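3.2 Unloading and the floor in front of the machine

Bouchra Bouzid

9 min read · 38 shares · 4 comments

The second part of the study deals with the moment laundry leaves the washing machine. Earlier work on home laundry has mostly looked at sorting and drying. We wanted to know what happens in the short stretch between the drum and whatever comes next, and how much the floor matters to it. Front loaders open low down, so the floor is where things land. Figure 4 shows the laundry area.

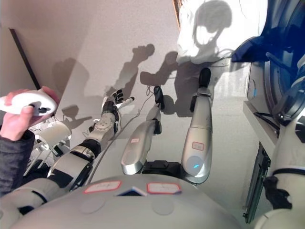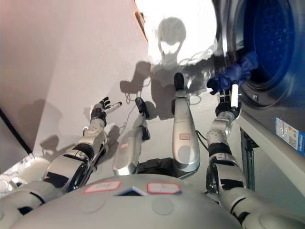

Figure 4. The laundry area with its pale floor. In the second picture, a crumpled blue cloth is held at the opening of the front-loading machine.

We asked 38 households in Kustuvville to keep a laundry diary through August. They noted each load, what it held, how it was taken out and where it was put down first. In all, 114 loads were recorded. Twelve of these were left out of the analysis as the entries were incomplete.

Two ways of unloading came up again and again. In the first, which we call piece by piece, each item is pulled out by itself and shaken or put aside. In the second, the whole load is drawn out in one bundle. Piece by piece was slower but left fewer items on the floor. Bundles tended to trail, and a sleeve or a corner of a sheet would drop before the rest was clear of the door. Large flat items were the worst for this. Several people wrote that a towel wrapped round a sheet had to be pushed back in and started again.

Floors came up more often than we had expected. People with a smooth, light-coloured floor said they could see fluff and hair at once and swept before unloading. People with dark or patterned floors seldom swept first, and a few washed dropped items a second time. We did not test whether a swept floor led to fewer rewashed items, and the diaries are too uneven to say.

Diary keepers were also asked about spin speed. Those who used 1000 rpm or more reported tighter bundles that were harder to pull apart. We return to this in section 3.4, together with the Naciri questionnaire.

4 comments

Protamero: Did you ask about door side? Mine opens towards the wall and I have to reach round it every time.

Bouchra Bouzid: We did, but only in the follow-up. It is in the appendix.

Skirkach: Fitted sheets deserve their own section. Everything ends up inside them.

Protamero: Thanks, found the appendix.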